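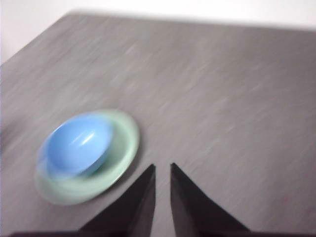

Kiel, 20. Oktober 2018

So, Tag der offenen Tür überstanden, Füße platt, Stimme weg. Ich schreibe das noch schnell am Arbeitsplatz runter, bevor ich am Montag die Hälfte vergessen habe. Wer nur die offenen Punkte sucht: ganz unten.

Los ging es um zehn, Tisch 4, mit dem Geschirr. Hellblaue Schüssel auf dem mintgrünen Teller, grauer Tisch, fertig. Wir hatten ja lange überlegt, ob das zu langweilig ist (Donnie wollte unbedingt die Zahnräder vom Frühjahr), aber Geschirr versteht wirklich jeder, vom Kindergartenkind bis zum Opa. Sobald der Arm losfährt, stehen die Leute da und fiebern mit. Bei der Schüssel sind die Greiferfinger einmal sehr flott am Tellerrand vorbeigezogen, da ging ein richtiges Raunen durch die erste Reihe, herrlich!

Vormittags lief alles auf Nutuvix, also dem alten Planer, mit den Geschwindigkeiten aus der Märzversion. Insgesamt 28 Durchläufe, davon vier abgebrochen. Zweimal war es die Lichtschranke (Kinderarme, geschenkt), einmal hat der Planer keinen Weg gefunden, und beim letzten Mal hat der Greifer die Schüssel zwar am Rand gehabt, sie beim Anheben aber verkantet und wieder verloren. Nichts kaputt. Ich habe auf Stopp gedrückt, obwohl er wohl noch einmal angesetzt hätte. Im Log steht deshalb »manuell«, bitte beim Auswerten nicht als Greiffehler und auch nicht als Erfolg zählen, ich trage das noch nach.

Was mir beim Durchsehen der Handgelenkkamera aufgefallen ist: Während der schnellen Schwenks verwischt alles, der Tellerrand ist doppelt und die Schüssel auch. Für die Besucher am Bildschirm egal, für die Randerkennung nicht so schön. Der Glanz auf der Schüssel macht mir ebenfalls Sorgen, der helle Streifen oben rechts sitzt genau da, wo wir den Rand suchen. Entweder wir warten nach dem Schwenk kurz, bis der Arm steht, oder wir gehen mit der Belichtungszeit runter und holen uns mehr Licht von oben. Ich bin fürs Warten, kostet nichts. Donnie ist fürs Licht, weil er Lampen kaufen darf.

Mittags dann Gewusel. Die Firma Urquhart war mit acht Leuten da, angekündigt hatten sie sich zu dritt, also haben wir kurzerhand die Bänke aus dem Flur geholt. Sie wollten vor allem wissen, wie lange das Einrichten dauert, wenn sich das Geschirr ändert. Ich habe gesagt, ein Vormittag. Donnie Haldane hat gleichzeitig »eine Stunde« gesagt. Müssen wir uns einig werden, bevor die anrufen! Ansonsten sehr nette Runde, einer hat sich ewig mit mir über Kabelführung am Handgelenk unterhalten, endlich mal jemand.

Am Nachmittag Umstieg auf Noson. Hat erst nicht gestartet, da fehlte die Kalibrierdatei auf dem Vorführrechner, die lag noch auf meinem Laptop. Zehn Minuten Pause, in denen ich den Leuten vom Nullraum erzählt habe, ich bitte um Verzeihung. Danach lief es deutlich ruhiger als Nutuvix, vor allem beim Anfahren von oben. Ein Mädchen hat gefragt, ob der Arm auch abwäscht, und als ich Nein gesagt habe, war die Enttäuschung so groß, dass ich fast ein Projekt draus gemacht hätte. Die Mutter wollte wissen, warum die Finger so spitz sind. Gute Frage, ich habe was von flachen Rändern und wenig Platz erzählt. Für runde Sachen will ich die breiteren trotzdem mal wieder draufschrauben und vergleichen.

Malora haben wir nicht mehr gezeigt. Um halb vier war der Akku vom Tablet bei null und das Ladegerät im abgeschlossenen Büro. Vielleicht ganz gut so, die Oberfläche hängt ja immer noch beim Wechsel auf Vollbild.

Im Gästebuch stehen 98 Einträge, mehrere davon mit Zeichnung. Liegt bei mir auf dem Schreibtisch, bitte nicht mitnehmen.

Offen:
- Durchlauf mit Handabbruch im Log kennzeichnen (ich)
- Wartezeit nach dem Schwenk einbauen, dann gleiche Strecke noch mal mit Noson fahren (ich)
- Lampe über Tisch 4, Angebot einholen (Donnie)
- Breite Finger suchen, zuletzt in der grauen Schublade gesehen
- Kalibrierdatei endlich ins gemeinsame Verzeichnis!
- Urquhart anrufen, vorher Einrichtzeit klären
- Bänke zurück in den Flur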